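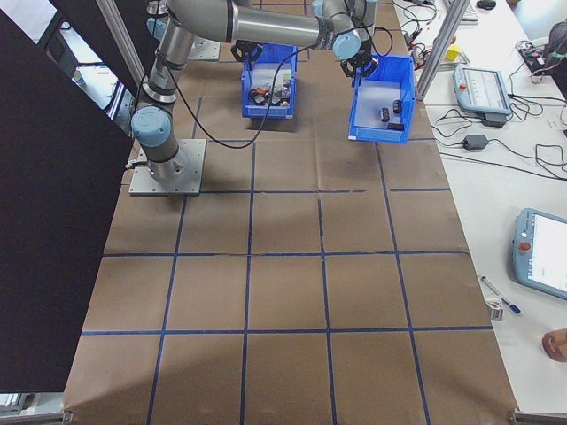
Does raising the auction fee in Girkanstead bring potion prices down?
Probably a little, for a short while, and I wouldn't trust the chart that says otherwise.

Notebook, September 2026
Test server, economy build, second run

Reran the fee test with the higher listing fee. Start conditions same as last time: every character gets 160 gold and an empty bag, crafting unlocked, no mail between accounts. Healing potions opened at 46 gold and slid for the first stretch, then went flat. Cosimo Lo Presti has this down as "fee works." I have it down as "sellers got annoyed and went to trade chat."

Reason I think so: the number of listings fell a lot harder than the price did. If people are selling hand to hand, the auction log never sees it, and the log is all the Metel dashboard reads. So we're measuring the part of the market that stayed put and calling it the market. Same complaint I had about the first run.

Also the highest sale in the log is 397 gold for one plain potion. No player wanted that potion. It looks like somebody moving gold to a second account, and it's sitting right in the average. Took it out and the late "recovery" in prices pretty much went away. Switched my own sheet to the median. Dashboard still shows the mean, I've asked twice.

Garrido (the trading bot) is a worse problem than I thought. It undercuts by one gold whenever it sees a listing older than 90 seconds, fee or no fee, so it drags prices down all by itself. Want a run with it off before anyone writes this up.

Tistau patch notes already say the fee "stabilizes the economy." Who signed off on that?

To do
- pull direct trades from the server log, if they're kept at all
- Garrido off, old fee, same start gold
- then Garrido off, new fee
- ask Cosimo where his cutoff for outliers came from
- leave the live fee alone until November at least

Backup of the raw log is in the usual folder, file from the first run is missing its last part.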